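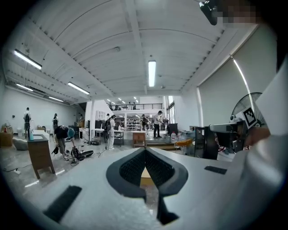

Impulse noise from a hard ceiling is the usual reason a room measures longer than its floor area suggests. Before any absorber is ordered, the reverberation time (RT60) has to be measured in each octave band. The procedure on this page uses a balloon or starter clapper as the source and a single omnidirectional microphone. Ceiling shape matters as much as ceiling height. A white ceiling with ribbed panels and exposed beams scatters high frequencies to a degree, while the low bands pass over the ribs almost unaffected, so do not carry a result over from a flat plaster room.

1. Record the room volume

Measure length, width and mean height. With exposed beams, take the height to the panel surface and ignore the beam volume unless the beams are deeper than one foot. The worked case below is the Dalport hall, with a floor of 216 square meters and a volume of 900 cubic meters.

2. Set the positions

Use two source positions and three microphone positions. Keep the microphone at least 1 meter from any surface and at least 2 meters from the source. Stands should be at seated ear height, 1.2 meters. Turn off ventilation and let the fans run down.

3. Capture the decays

Set the recorder to 48 kHz, 24 bit, with automatic gain off. Set the level so the impulse peaks just under clipping - a clipped onset is tolerable, a clipped decay is not. Leave ten seconds of silence after each impulse. Take three impulses per pair of positions.

4. Extract T20

Filter each recording into octave bands from 125 Hz to 4 kHz. Apply backward integration and fit a line between -5 dB and -25 dB. Multiply the fitted time for 20 dB by three. Discard any decay with a noise floor less than 35 dB below the peak. The 125 Hz band fails this test most often, and a larger balloon usually corrects it.

5. Calculate the absorption needed

Sabine's equation in metric units is A = 0.161 V / T. At Dalport the 500 Hz band gave 2.3 seconds, so A = 63 square meters. The target was 1.2 seconds, so A = 121. The difference, 58 square meters, is what the new panels must add in that band. Divide by the panel coefficient to get the panel area. Repeat for every band and size for the worst one.

Correction, Thursday, May 17, 2018: step 4 gave the upper fit limit as 0 dB. Yaneth Carhuamaca pointed out the error.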